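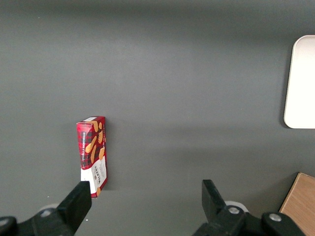

A gripper's-eye view of a box of shortbread.

How Does a Robot Pick Up a Box of Cookies?

Stick out your thumb and one finger. Bend them so the tips face each other. Congratulations, you are now a gripper, and you didn't even need to be plugged in.

A gripper is the hand at the end of a robot arm. Lots of grippers have only two fingers, and those fingers mostly know how to do two things: open and close. With that, a robot is supposed to handle boxes, bottles, balls and whatever else people leave on tables.

Huệ Đinh tests grippers for a living. She has a workshop, a lot of snacks, and a rule that you may not eat the snacks until the robot is finished with them. (The rule gets broken.) Lately she has been comparing two pairs of fingertips, one called Garketti and one called Oro. Garketti tips are hard and flat. Oro tips are a little squishy, like a pencil eraser.

Why boxes are sneaky

A cookie box looks easy. It has flat sides! It sits still! But cardboard bends. Squeeze too gently and the box slides down and lands on its corner. Squeeze too hard and you have a box of crumbs, which still counts as dessert but doesn't count as a good test.

Then there's the question of where to grab. Pick up a ruler by the middle and it stays level. Pick it up by one end and the other end wants to drop. A tall, skinny box does the same thing, so the robot needs to know which way the box is pointing before it closes its fingers.

That's one job for a wrist camera. It rides along near the gripper and looks where the fingers are going. It's very good at close-up things and terrible at everything else. Imagine walking through your house looking only at your own hand. You'd find the doorknob beautifully, right after you found the wall. So it helps to have a second camera that stays put and watches the whole table.
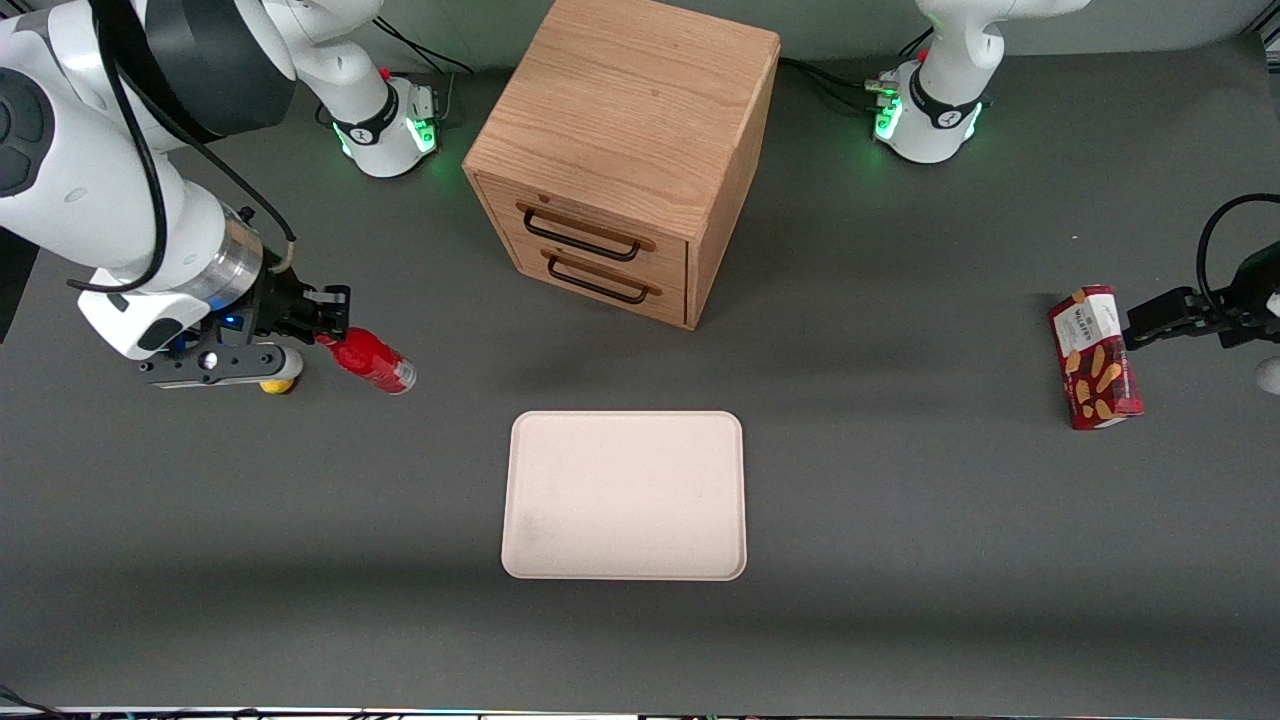
Two arms make life harder, too. Each one has to hang on to its own thing and stay out of the other one's way. If you've ever shared a small desk with a brother or sister, you know how that goes. Robots don't argue over elbow room, but they can bonk.

Bottles bring their own trouble. A round side touches a flat fingertip in just a thin line, so there isn't much to hold on to. That's where squishy tips can help, by bending a bit to fit the curve.

So which tips won?

Huệ ran 480 pickups with each pair. The hard tips dropped something 46 times, and most of those were bottles. The squishy tips dropped fewer bottles but were slow to let go of boxes, as if they'd gotten attached. She wrote "depends" in her notebook and underlined it twice. Scientists write that word a lot.

Try it yourself

You need two wooden spoons, an empty cereal box and a plastic bottle with the cap on.

Hold one spoon in each hand. Use just the ends to lift the box. Now lift the bottle while it's lying on its side.

Next, wrap a rubber band a few times around the end of each spoon and do it all again. Which is easier to lift now? Which is easier to put down?

For the hard version, close one eye. Keep the bottle away from anything your family likes.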